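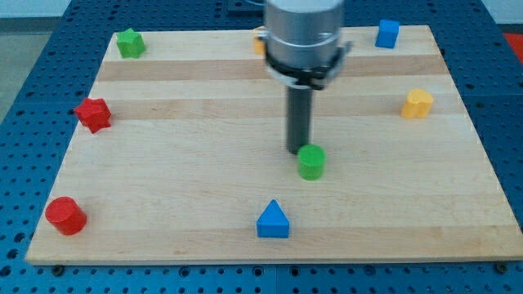 Kovgate Hard Wax Oil, matte

Item 3953. Sold in 2 sizes. Made by Plaketti.

The label says one coat. We don't believe it, and neither should you. On pine it soaks in like water and looks patchy by morning. Put on 2 thin coats, wipe off everything that will come off, and leave it overnight between them.

It also says "heatproof." Arne Meinecke in our shop left a coffee mug on a test panel for an afternoon and got a ring. The ring came out with a gray pad and a dab of fresh oil, so call it repairable and leave it there.

What we do like: it smells less than the old Preltus oil, it doesn't turn yellow as fast on pale woods, and the lid can be opened a second time without a hammer. The color change is small. If you want dark wood, buy a stain.

Coverage: Plaketti's figure assumes smooth, tight-grained wood and a person who never spills. Buy the larger can for a tabletop.

Drying: dry to the touch in 4 hours in a warm room. In our back room in February it took until the next day.

Cleanup: mineral spirits. Lay oily rags out flat outdoors until stiff. They can catch fire in a heap.

Replaces item 554, which we dropped after too many skinned-over cans. Leandro Villalobos still has a few dented ones behind the counter if you were attached to it. No returns on those.

Goes with: Ríos white pads, lint-free cloths, stir sticks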